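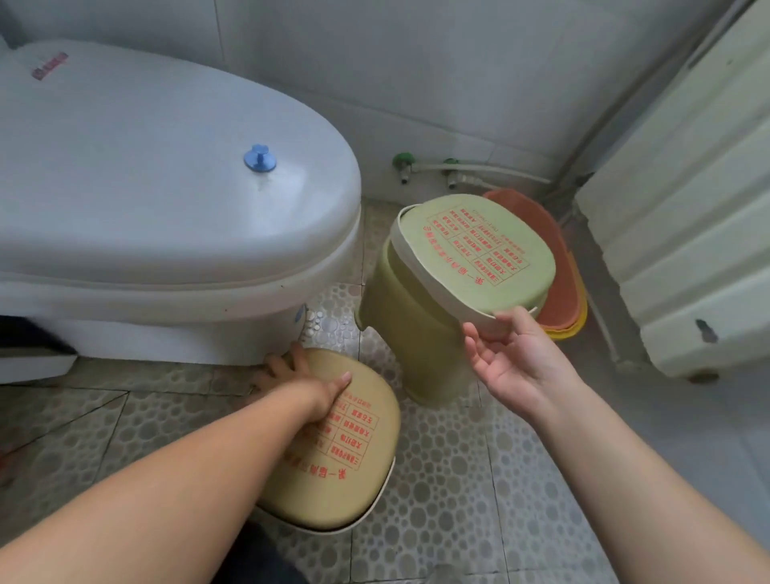
Search this site
Type and hit enter

I Went to See the Robots and Spent an Hour in a Bathroom

27/07/2018, posted by Dzifa Essien

The open day at Quartey's workshop in Devville was advertised as "the home of tomorrow," and I drove 101 miles for it, so you can imagine how I was dressed. The home of tomorrow has a small tiled bathroom with a radiator in it. A lot of the open day took place in there.

Quartey is building a house helper called Rimberg, and before Rimberg can tidy anything, a person has to tidy it first, many times over, while everything gets recorded from head height. Bathrooms are the hard part, according to Obed Kyei, who showed us around. Too many pipes, shiny tile, no room to turn. His team had 16 chores on a sheet taped to the door. Chore five was the plastic stools: one tan, one green, both with red Chinese printing all over the seats, both on the floor by the toilet. You take hold of one with each hand and tip them. I had pictured lasers.

I asked what was so difficult about a stool. Obed said the printing, for one thing. Put a hand on the seat and half the pattern goes missing, and the software has to work out that it's still the same stool. Then he said they had 995 recordings of that room and wanted more, in the voice of a man who has knelt for a good many of them.

We did get to see Rimberg, in the hall after lunch. It rolled up to a chair, thought about it for so long that a kid near me sat down on the floor, and moved the chair four inches to the left. We clapped like it had landed a plane. Then it moved the chair back, and I think that part was a mistake, but we clapped again.

Coffee was good. Parking was in a field. They're holding another one in Drellodby once the kitchen is ready, and yes, I put my name down.

Contact | Copyright 2018 Dzifa Essien | Back to top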